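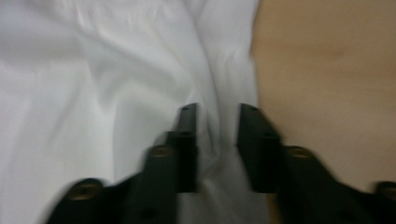
Kianoush Heydari asks whether the blur filter should be turned off before cloth recordings are imported, as too many frames were being lost at the default setting. It should remain on. Lower the threshold instead, as set out in step 3.

4.2 Preparing Cloth Recordings for Training

This section applies to recordings of folded or bunched fabric imported into Visevau. Complete the gripper calibration in Section 4.1 before you begin.

1. Open the Import panel and select the session folder. Visevau reads the video and the finger-width log together.

2. Set Material to Deformable. The planner will then track the fabric boundary and the main folds, and will not fit a rigid shape.

3. Set Blur Threshold to 100. The default value of 700 is intended for rigid parts and rejects most frames taken during a quick approach.

4. Set Time Offset to 5 ms and select Check Alignment. The two traces in the lower window should overlap.

5. Review the frames marked Approach. Confirm that the fingers are open and that the label reads No Contact.

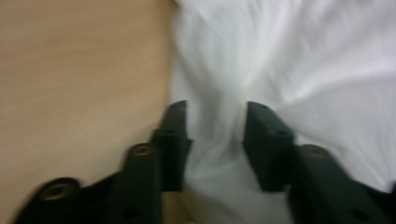 Figure 4-3. Approach frame with fabric between the open fingers. Correct label: No Contact.

NOTE: Fabric lying between the fingers does not count as a grasp. The label changes to Contact only when the finger-width log shows closure against the material.

6. Correct any wrong labels by hand, then select Save Labels.

7. Select Export and choose the Guerra format. Earlier Stestar files must be converted first — see Appendix B.

CAUTION: Do not change the Blur Threshold after labels have been saved. Frame numbers are reassigned and saved labels may be attached to the wrong frames.

If error 151 appears during export, the finger-width log is shorter than the video. Trim the video to the end of the log and repeat from step 4.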